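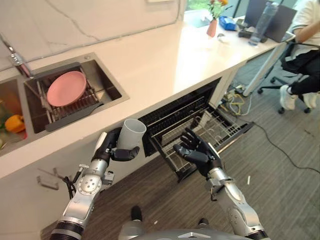 Two-armed robot fitted with humanoid hands beside an open dishwasher; the left hand holds a cup.

The Fidon kitchen trial is a comparative test procedure for robot hands, wrist cameras and arm controllers, developed at Lund by the robotics firm Fidon. It is used to compare components on household tasks involving a sink, a counter and a pull-out dish rack. The arms and the task list stay the same while one component at a time is exchanged.

Background

Earlier hand comparisons at Fidon were done on a flat test table with machined blocks. Hands that scored almost equally on blocks behaved differently around wire racks, where a finger can catch on a tine or lose sight of the object behind another finger. The kitchen trial was drawn up to bring these differences out. Its first version covered cups and plates only. Packaged goods and produce were added in version 2.

Procedure

A full trial consists of 400 grasp attempts divided equally among 4 task groups: cups, plates, wrapped items and produce. Each attempt is logged from the first closing command to release. An attempt counts as a success if the object is set down within the target area without a second grasp. Regrasps are recorded separately and do not count as failures in the drop rate.

Controllers are compared in a separate pass using the same hand. The Dramenex controller closes all fingers on a common force limit, while the Dimadach controller sets a limit for each finger. Both receive the same arm trajectories, and their contact thresholds are reset before each group.

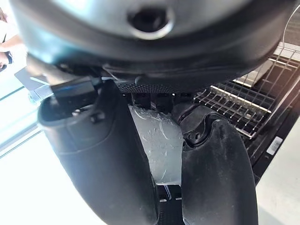
Wrapped items have given the widest spread of results. Plastic film slides over the goods inside it, so a hand can register firm contact while the load is still moving. Under a common force limit the hand tends to close too far. Limits set per finger reduce this but lengthen the closing time, and operators generally run the group at reduced arm speed — a setting that must be noted in the log.

Cameras

Head and wrist views are recorded together. The head view gives the position of both hands relative to the counter and rack. The wrist view shows the inner faces of the fingers at close range, but a large part of the image is taken up by the hand housing, and nearby parts are often out of focus. Reviewers use the wrist recording to judge contact and the head recording to judge placement. Exposure is left on automatic in both.
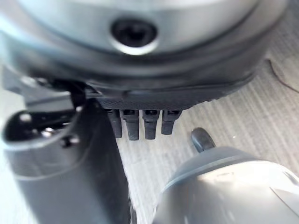
Dimadach has objected that a fixed wrist mount favors hands with short housings, and has asked that the camera be moved outward for larger models. Fidon kept the mount unchanged in the current version and instead reports the share of the image covered by the hand. The matter is listed as open in the trial notes.
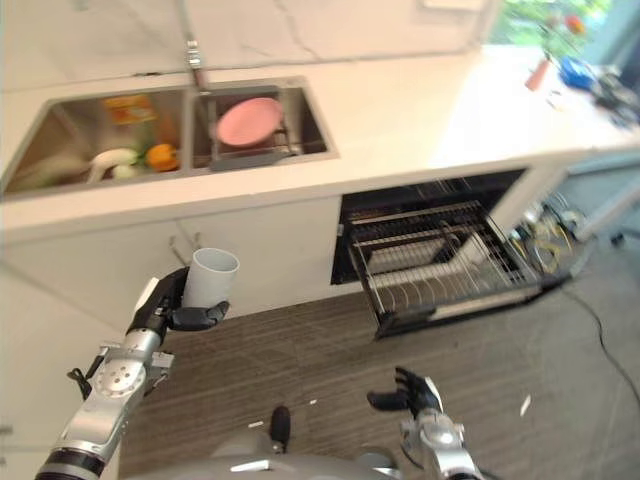
Idle-hand drift is measured during the cup group. One hand carries the load and the other is commanded to stay open and still, and any movement of the second hand is charged to the controller. In a typical hold the left hand keeps the cup upright in front of the cabinet doors, with the right hand empty and its fingers spread. Drift is read at the fingertips, where small errors at the shoulder are easiest to see.

Limitations

The trial does not measure wear, noise or battery use. Results from different kitchens cannot be compared directly, as counter height and rack depth change the arm posture at the moment of grasp. Lighting is uncontrolled — daylight in particular affects the wrist recordings — and the start time of each session is therefore logged.

See also

Dramenex controller
Wrist camera
Grasp planning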